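Chapter 13
Before the First Move: Good Habits for Two-Handed Robots

When I started out in this trade, at a small packaging firm called Raudsepp, I believed that rules were what you read after something had gone wrong. My first supervisor, Latifa El Fassi, cured me of that one Friday by handing me the plant's safety binder (all 650 pages of it!) and a very large pot of tea. I can't promise you tea, but I do promise that this chapter is a good deal shorter than the binder.

We'll be talking about the start of a job, those quiet moments when the hands are over the table and the work hasn't begun. Most of the good practice you'll ever need is decided right there: what the starting pose is, who may change it, how fast the first motion may be, and where it all gets written down. We'll try every step in simulation before we go near a real cell, and I hope you'll keep doing it that way long after you've finished this book. 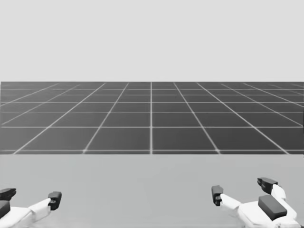

Does a program that ran well in simulation still need a risk assessment on the real machine?

Every real installation needs its own assessment, covering the actual tools, the parts, the floor around it and the people who walk past. A clean run on the computer is helpful evidence to bring along, but it can't stand in for the assessment itself.

My old colleague Tarek Tahiri kept a start sheet for each cell at the Paststead plant, and we'll borrow his layout in Section 13.1. It asks for the name of the program, the agreed starting pose, the speed limit for the first run and the signature of whoever checked the stop button. Have a pencil ready, and a blank page too, as you'll be filling in a sheet of your own before we get to the exercises.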